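Farklow evening classes: where we've got to by the end of March

Hello again, and thank you for being patient with me. I know this was meant to reach you at the start of the month, but I wanted the Lent talks finished before I wrote, otherwise I'd only have been guessing at half of it.

The short version is that we are on track and slightly under budget. Of the grant you gave us we have now spent £3,340, mostly on hall hire and speakers' travel, with a smaller slice going on printing. The receipts are in the folder I posted to your office. One of them is very faint (the ink on the Trotetti car park machine is dreadful) so I've written the amount on the back in biro.

When I applied I said we'd run two strands, one on reading the Psalms and one on faith and everyday money worries, and both have now had their full run. The Psalms strand was the one I thought would be quiet. It wasn't! We had 45 people at the opening evening, from four parishes and the Methodist chapel, and we had to fetch the benches in from the porch. It settled down after that, as these things do, but it never felt thin, and a good number of those who came hadn't been to anything of ours before.

The money strand had a bumpier time. Our first speaker had to pull out the night before and I ended up leading the session myself from her notes, which was fine for the first half and a bit desperate after the break. She came later in the month instead and was very good on debt and shame, and how churches can make the second one worse without meaning to. People stayed talking in the car park until well after half past nine.

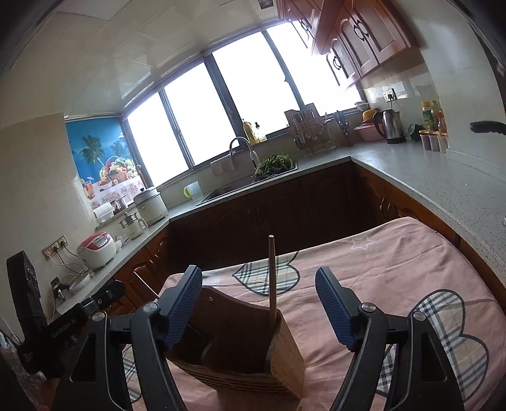 You asked last time whether we were reaching people who can't get out in the evenings. Not as well as I'd like, is the answer. We put on two daytime repeats at the Idahosa Centre, starting at 10.30, and the people who came were glad of them, but we advertised them late and it showed. I'd sooner tell you that now than dress it up. Next time the daytime dates will go on the same leaflet as the evening ones and go out to the parishes together.

The other thing I'd do differently is the handouts. I had far too many printed for the money talks and not enough for the Psalms, and then somebody asked for large print and I hadn't thought of it at all. We've got large print now, and the leftover sheets have gone to the Breltov study group, who start their own course after Easter and were happy to have them.

Feedback forms came back in dribs and drabs. The comments I keep going back to are the ones asking for more time in small groups and less listening from the front. I agree with them — an hour of talk is a lot at the end of a working day. For the summer I'm planning a shorter talk and a longer discussion, with the questions given out the week before. There were also several remarks about the heating, which I have passed on.

What's left in the pot should cover the summer sessions on the parables, provided the hall doesn't put its prices up again. I've asked and am waiting to hear. If they do, we could move the smaller groups to the chapel's back room, where they'd only want a donation, though the parking is awful and I'd be sorry to lose the people who drive in from the villages.

I'll send the attendance sheets separately once I've typed them up, as my handwriting isn't fit for anyone else to read. The next report is due after the summer sessions finish, and I'll try to be on time with that one.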